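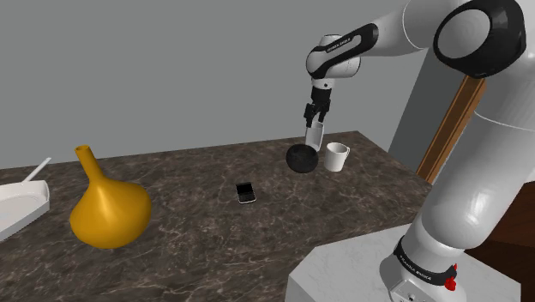
The Akitz draft on scoring simulated pick-and-place runs wants a plain yes or no at the end of each run, and I don't think it's good enough. Clause 9 says a run passes if the named object ends up in the named place. Fine, so where do you record everything else? There's a phone lying face up in the middle of that counter, a vase to the left of it, and under the draft you could sweep the lot onto the floor and still get your pass as long as the white cup is in the right spot. We went back over 3291 passes scored the Akitz way and 631 of them had knocked or shifted something that wasn't part of the job. I'd call that a bad rule. Anyone here signed up to it?

Posted by cold_solder, 7:40 pm

Re: Akitz draft

We have, at Wynne. Nobody says yes/no is the whole story, it's the bit everyone can agree on. Once you start marking side effects you get arguments over what counts as a knock. A millimetre? Two? I'd sooner have a dull number I can compare than a clever one I can't.

Posted by tupperhill

Re: Re: Akitz draft

Comparing dull numbers is how we ended up buying the Vidico package, and I'm still cross about it. What I'd want written down before anyone quotes me a pass rate:

1. Which object was meant. If two white mugs are out and the arm lifts one, the instruction has to say which, or the score means nothing. "Pick up the mug" should be thrown out as a task the moment there's a second mug on the worktop.

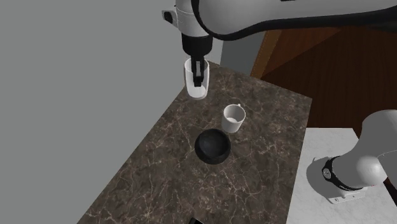

2. How it was held. Fingers inside the mug and fingers on the handle shouldn't go down as the same grasp. I wouldn't want the first one anywhere near my tea.

3. Who set the start positions, and whether they were fixed before the first run or tidied up afterwards.

4. Failed runs kept. All of them.

Posted by gantrymouse

Re: Re: Re: Akitz draft

Number 2 is overkill. If the test is moving a mug, let it move the mug. Hygiene is a different test and it belongs in a different document. I agree with 4, though I've yet to meet a supplier who'd do it.

Posted by tupperhill

Re: Re: Re: Re: Akitz draft

Can't agree about 2. The Haka checklist already asks for the grip type, one tick box, and it takes no time at all. My worry is more with what gets counted as a hold in the first place.
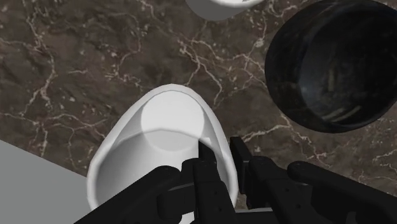

Haka says "stable contact" and leaves it there. We gave the same 103 clips to two people and they split on far too many of them, and both were sure they'd followed the wording. So I don't trust Haka's figures much more than Akitz's. Give me a set time off the surface, written in seconds, and I'll stop moaning.

Posted by cold_solder, 9:15 pm

Re: Akitz draft

You won't stop moaning. But a set time I could live with. Put it in as a comment on clause 9 and I'll back it, so long as you leave my pass/fail alone.

Posted by tupperhill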